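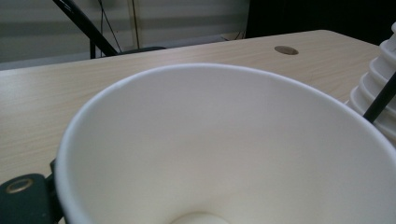

Photo: Jonatan Dalen

Where Do All the Cups Go? A Week of Coffee on Campus
Project report, Environment and Everyday Life
Nivaldo Magalhães and Jonatan Dalen

Why we picked this topic

We both drink a lot of coffee, and we both felt a little guilty about it! Our first idea was a project on food waste in the dining hall, but another group already had that one. Then Jonatan was standing in line at the Fjeld café one morning and started wondering how many paper cups go over that counter in a week. We asked, the manager didn't know, and so we had our question.

A bit of background

Most paper cups for hot drinks are not only paper. They have a very thin plastic lining on the inside, and that lining is what keeps the coffee from soaking through. It also makes the cups hard to recycle. A regular paper mill can't easily pull the lining away from the fibers, so in many towns the cups go in the trash even when people put them in the paper bin with the best intentions. We didn't know this before we started, and neither did most of the people we talked to. There are mills that can handle lined cups, but the cups have to be collected separately and kept fairly clean.

There are also cups with plant-based linings. These sound great, and some of them can be composted, but usually only in an industrial plant where it gets hot enough. Our town doesn't have one.

What we did

We worked for one week in February. Two places on campus sell coffee to go: Fjeld, next to the library, and the smaller Trimo stand in the science building. Both agreed to write down how many sleeves of cups they opened and how many loose ones were left at closing time. We also asked 14 students to keep a cup diary, where they noted every hot drink they bought, what it came in, and where they threw the cup away.

What we found

The two places handed out 1,619 paper cups in the week. Fjeld gave out 1,000 of those and Trimo the remaining 619. We had guessed 800 for both places together, so we were way off, and we had a good laugh (and then a slightly worried talk) about it.

The diaries were our favorite part of the whole project. People wrote little notes in the margins, like "forgot my mug AGAIN" and "mug was in my other bag." Nearly everyone who took part owned a travel mug. The most common reason for leaving it at home was that it hadn't been washed from the day before. Several people also got a paper cup even when they sat down inside Fjeld to drink it, just because they weren't asked which one they wanted.

What could change

We think the easiest fix is for the staff to ask "for here or to go?" every time. Fjeld has plenty of china mugs on the shelf behind the counter. A sink or mug rinser near the library entrance would help too, and we would really love to see one. We also looked at Cladik, a deposit system where you borrow a sturdy cup and return it at any café that has joined. It seems fun to use, but with only two places on campus there aren't many spots to hand the cup back.

Problems with our project

One week is short, and February is cold, so people may buy more hot drinks than they would in May. Trimo also closed early one afternoon. The students who kept diaries knew what we were studying, and a couple of them told us they started bringing a mug because of it. We'd like to repeat the count in spring with both places open their full hours.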